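Hivham Gazi Two-Arm Assembly Package — Grip Release Notice and Replacement Kit

Product page last revised 2022-01-06

The Gazi package is a two-arm setup for small plastic gear assembly, sold with the simulation files needed to build and test a job before it runs on real arms. Each arm has a two-finger parallel gripper and a wrist camera view. The package is used mostly for picking up gears, rings and pegged blocks and fitting them together.

A fault has been found in the grip controller supplied with release 6. Owners should read this page before running any job that lifts a part over the table.

What goes wrong

Under certain conditions the gripper lets go of a part it is still reported as holding. The controller keeps the "part held" signal on, the arm carries on with its next move, and the part falls or turns in the fingers. In a simulated job this spoils the run. On real arms it can drop a part into the path of the second arm, which has no way of knowing the part is there.

The fault was first reported by Kasun Chowdhury at Arnilgate, who was fitting a large spur gear and found the log and the wrist view did not agree. Our own tests brought up the same fault in the simulator and on the bench. It shows up most often with toothed parts, where the fingers close on the gear teeth and contact is lost for a moment on one side.

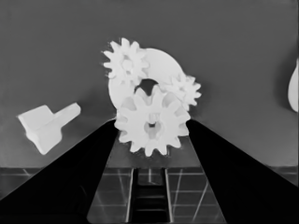 Does the fault affect parts with smooth edges?
Smooth rings and discs can be dropped too, but it happens far less often. The same update covers both.

Which units are affected

All Gazi packages shipped with release 6 of the grip controller are affected, 2,139 in total. Packages on earlier releases use a different contact check and do not need the kit. The release number is on the start screen of the control panel, under Grip. Zukatow gripper fingers fitted in place of ours do not change anything, as the fault is in the controller.

What to do until the update is installed

Keep people out of the work area whenever either arm is powered. This was always required and matters more now.

Do not run both arms over the table at the same time. Set the job to Single Arm, which parks one arm while the other moves.

Do not rely on the "part held" signal to start a handover. Add a stop before each one and check the wrist view.

If a part is dropped, press the stop button and wait for both arms to lock before reaching in. The pause button is not enough — it leaves the motors live.

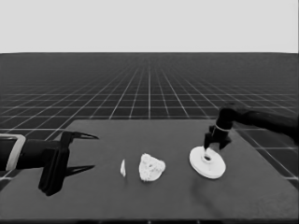 Gazi simulator, table view with both arms over the work surface.

What the kit contains

Grip controller update, release 6 revision 2
Replacement contact board, one per arm
Set of test gears and one test ring
Printed fitting sheet

Simulator-only customers need the controller update and nothing else. The boards and test parts are for real arms.

The update changes how a grip is confirmed. The old check looked at finger position alone. The new one also reads the force on each finger, and turns the signal off if either reading is lost for more than 200 milliseconds. When the signal goes off during a move, both arms stop and the panel shows "Grip lost." The job cannot be restarted until the operator clears the message by hand.

Fitting and testing

1. Switch off both arms at the main switch and lock it.
2. Remove the wrist cover and swap the contact board. Repeat on the other arm.
3. Restore power, load the update from the control panel and restart.
4. Run the grip test with the large gear. The fingers close on the toothed rim, lift, hold and set down. Watch the wrist view through the whole test and compare it with the signal on the panel.

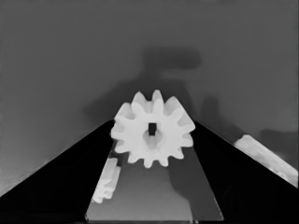
5. Run the test again with the ring, then repeat both tests on the other arm.
6. Save the test log and send it to us with the serial number of the package.

If the panel and the wrist view disagree at any point, stop, leave the arms switched off and call support. Do not adjust the force setting to get a pass.

Ordering

The kit is free for all affected units. Boards ship from February, in the order requests come in. The controller update can be downloaded now from the customer area and works with the old boards, although Single Arm must stay on until the new ones are fitted.

Requests go to Vega Figueroa in Hivham product safety. Please give the serial number, the release number and whether the package is used with real arms or in the simulator.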